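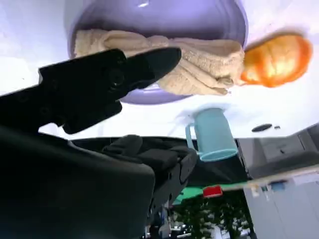 Notes for the Thursday session. Slot is 11 minutes including questions. Kekeli has the clicker.

Opening. State the fault first: on the Grelirbridge cell, the gripper reported a secure hold when it was holding nothing but a fold of cloth. The arm then moved at full transfer speed. Run 402 was the first one we logged. Run 407 was the one that made us stop.

Background, keep short. The task is table clearing with household items: crockery, a towel, a toy or two. Rigid items had given no trouble. Corkness supplied the fingers, Odoi is our own grasp monitor. Odoi decides "held" from motor current and finger position, sampled at the end of the close command. One sample, then latched.

What happened in 407. Finger closed on the outer fold of the towel. Current rose past the threshold, Odoi latched "held", the lift began. The fold slipped out during the lift. The latch was not re-read, so the planner still believed it had a payload and kept the payload-sized clearance envelope. It swung wide, caught the mug and put it on the floor. Operator hit the stop. No injury. The operator's chair was outside the marked line, and it should be said that the line had been moved back only that May. 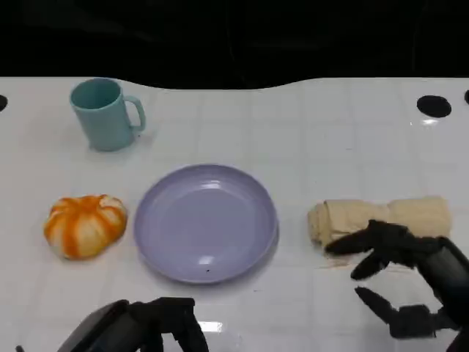 Why cloth does this. A towel compresses under the finger, so current climbs slowly and peaks late. The peak looks the same whether you have the whole roll or one layer of it. Annapurna's plots go here; let people read the axes before talking.

What we got wrong. We tuned the threshold on mugs and plates and carried it over. The 402 report was closed as operator error after a single replay. Say this plainly.

Changes made:
Hold state re-read throughout the lift, no latch.
Lift pauses for a second check before any sideways move.
Loss of hold now stops the arm and waits for a person.
Transfer speed capped for anything classed as soft.

Still open. The second check gives false alarms on thick folds, 4 in the last batch. Hesport want the cap removed for their trial. Our answer for now is no.

If asked about tactile sensing: being costed, no date.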